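If the mayor's lawyer warned him in January, why does it matter what he says now?

Kirsten Paquette
The Restarbridge town attorney apparently told Mayor Bautista that his aide's story about the Plirnitz contract didn't add up. The mayor says he heard it on the news like the rest of us. Is that illegal or just embarrassing?

Getsemaní Esquivel
Depends who he said it to. Telling reporters a fib is a Tuesday-grade sin - telling the county ethics board under oath is another animal. Read the transcript, all 87 pages. The good part starts on 71.
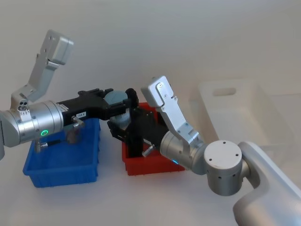
Page 4

murnetero
they all lie. next

Kirsten Paquette
Thanks, Getsemaní. He wasn't under oath, so I guess embarrassing it is.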